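About Us

February, by Ludivine Boyer

Hi, I'm Ludivine, and I run Nenivine, which is a very small company that takes people out walking and looking at things. I started it on my own and for the first couple of seasons I was the guide, the driver, the person who answered the phone and the person who forgot to charge the phone. These days there are two of us guiding, me and Huamán, and we share the desk work badly between us.

We're based in Ratcombe, down the hill from the old mill. If you've never heard of Ratcombe, don't worry, most of our guests hadn't either until they were looking for somewhere to break up a longer drive. The town is pretty enough, but what I fell for was the country behind it - the long ridge, the river bends, and the marsh on the far side where the birds come in at dusk. I came for a weekend, extended it, went home, and spent the next month looking at rental listings. You can probably guess the rest.

I should explain the name, because people ask. It's a bit of Ludivine and a bit of a nickname my grandmother had for me when I was little, squashed together. I wanted something that wouldn't already be taken as a web address, and it wasn't! Huamán still thinks it sounds like a cough syrup.

So what do we do? We run three regular outings. The Ridge Walk is the one most people book, and it takes most of a day with a long stop for lunch at the top. It's a proper climb in the first hour and then it's easy going, mostly grass, with the whole valley laid out on your left. The River Loop is flat and slow and good for kids, grandparents and anybody who had a late night. And then there's the Surnurus evening, which is my favorite and the hardest one to describe on a website. Surnurus is what we call the marsh end of the valley, and we go out there late in the afternoon, walk in on the boardwalk, and stay until it's dark enough that you have to listen instead of look. Some people get fidgety. Most people go very quiet and then talk all the way back to the van.

I had done plenty of tours myself before I started this (I used to travel for work and I'd always tack on a free day) and I kept coming home with the same complaint. Too much bus. You'd get picked up at six in the morning, go around nine hotels collecting everybody else, get ten minutes at a viewpoint and then be marched through a gift shop. So when I wrote our first itinerary I put down one rule, that we spend more time on our feet than in our seats. We've kept it. If the weather closes a trail we'd sooner call you and move the date than drive you around looking at rain through a window.

Our groups are small because our van is small. I know other companies make that sound like a philosophy, but in our case I just bought the van I could afford and it worked out nicely. You'll get to know each other's names, you'll be able to hear the guide, and if you want to stop and look at a beetle then we can all stop and look at the beetle.

Huamán joined me after guiding in much bigger mountains than ours, and he's the one you want if you like rocks, weather or being told to drink more water. He can stand at the edge of a field and tell you why the field is there. I'm better on birds and plants, and on local gossip, which I pick up at the bakery. We swap around, so I can't promise you'll get one or the other, but if you have a strong preference write it on the booking form and we'll try.
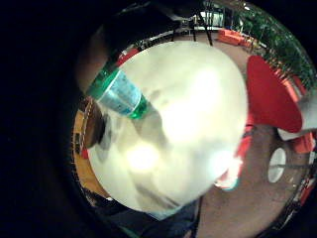
Food is the other thing I get asked about a lot. Lunch is included on the Ridge Walk and we bring a snack on the other two. It's simple stuff, bread and cheese and fruit, something sweet, and there's always a version without meat. Tell us about allergies when you book, please, and not at the top of the ridge! We've had that happen and everyone was fine, but somebody ended up with a lunch made entirely of apples.

A few practical bits. We go out from spring through late fall, and over the winter we only run the Surnurus evening, when the geese are in. You don't need fancy gear for any of it. Shoes with some grip, a layer more than you think, and a hat. We have spare ponchos in the van, plus binoculars you can borrow if you don't have your own. Dogs are welcome on the River Loop but not at the marsh, sorry, it's the nesting birds.

If you'd like to come out with us, or you just want to ask what the ridge is like with bad knees (doable, bring poles), send a message through the contact page. I answer most of them in the evening, after the boots are off. And if you're already in town, knock - if the van's outside, one of us is in.

Last updated: February

Comments

Marge T.
Did the River Loop with my two grandsons and they still talk about the heron. Ludivine was so patient with all the questions. Is the loop OK for a stroller?

Ludivine
Hi Marge, say hello to the boys! A stroller with big wheels is fine as far as the footbridge, after that it gets rooty and you'd want a carrier.

hillwalker_pete
Bad knees here. Took the poles. Going down was worse than going up but I'd do it again.

Dana
Do you do private bookings for the marsh evening? There would be 2 of us, maybe my sister too.

Ludivine
We do, Dana, send me your dates and I'll look at the calendar tonight.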